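什么是青少年导师？

你也许听大人说过“导师”这个词。导师是比你年长一些、愿意花时间陪你学习和聊天的人。他不一定是学校里的老师，也不给你打分。

很多城市里有专门帮孩子找导师的小组。乌拉奇（Ulach）就是这样一个小组，由娜伊玛·哈吉（Naima Hajji）创办。她小时候住的街区没有图书馆，放学以后，孩子们常常不知道去哪里。邻居家有一位姐姐每个星期教她写作文，还带她去听音乐会。娜伊玛长大以后，想让别的孩子也有这样一位姐姐或者哥哥，就办起了乌拉奇。

小组刚开始的时候，只有四位导师和十一个孩子，大家在娜伊玛家楼下的一间屋子里见面。现在，参加过活动的孩子一共有756个。有些早期的孩子已经上了大学，放假时回来当导师。

导师和孩子每个月见面两次。第一次见面通常不做功课，先互相认识：喜欢什么书，怕不怕在很多人面前说话，以后想学什么。之后两个人一起定一个小目标。目标要写得清楚，比如“学会自己写一封信给校长”，或者“在班会上发言一次”。“变得更好”这样的目标太大，不容易知道自己做到了没有。 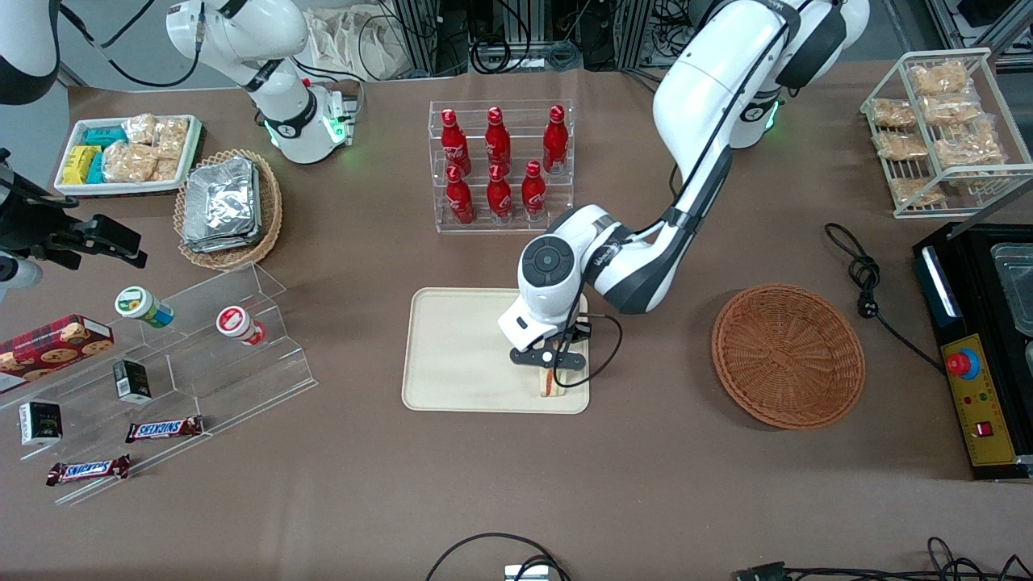 导师和老师有什么不同？

老师要照顾全班同学，按照课程一课一课地教。导师一次只陪一个或者几个孩子，谈什么、学什么，由孩子和导师商量着决定。

怎样才能当导师呢？在乌拉奇，想当导师的人先要填申请表，再和小组的人面谈。小组还会联系认识他的人，问问他平时怎样对待别人。通过以后，他要参加培训，学习怎样听孩子说话，遇到困难时应该找谁帮忙。见面的地点都是公开的，家长知道时间，也可以随时来看。

每年八月，小组会办一个叫“弗伦比（Flumby）”的活动。孩子们自己选一件街区里的事情来做。有一年，他们发现公交站牌上的字太小，老人看不清，就写信给管理车站的部门，还画了一张新站牌的样子。写信的时候，导师只帮忙改错别字，内容全部由孩子们自己想。

如果你也想找一位导师，可以先和爸爸妈妈或者班主任商量。不要自己在网上和陌生人约见面。你还可以先想好三个问题，写在纸上：我想学什么？我什么时候有空？我希望导师是什么样的人？

词语解释

志愿者：自己愿意帮忙、不拿工资的人。

目标：你打算做到的事情。

街区：你家附近的几条街和住在那里的人。

发布日期：2020年5月20日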